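Search this site Go

Thursday, March 24, 2022
By the Tivwood desk
2 min read

Mogens Juhl tidies for a living, and I wanted to know where he starts. "The toolbox," he said. "Always the toolbox!"
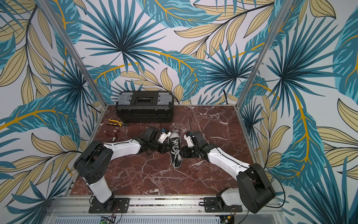
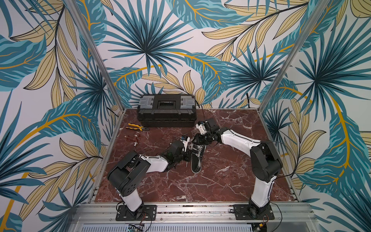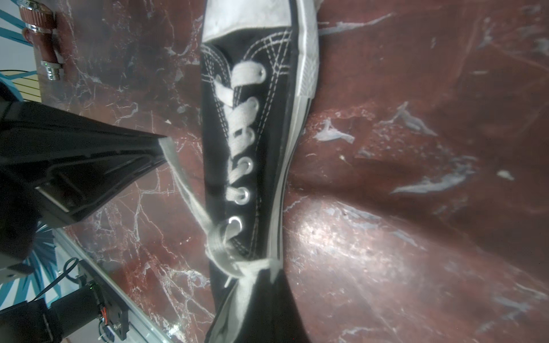 So I asked about shoes, my own weak spot (laces everywhere, every hallway I've ever had). He laughed at me. "Tie them before you put them away. Pliers go back in the box, shoes go by the door." He's cleared 146 homes since December and still loses his keys.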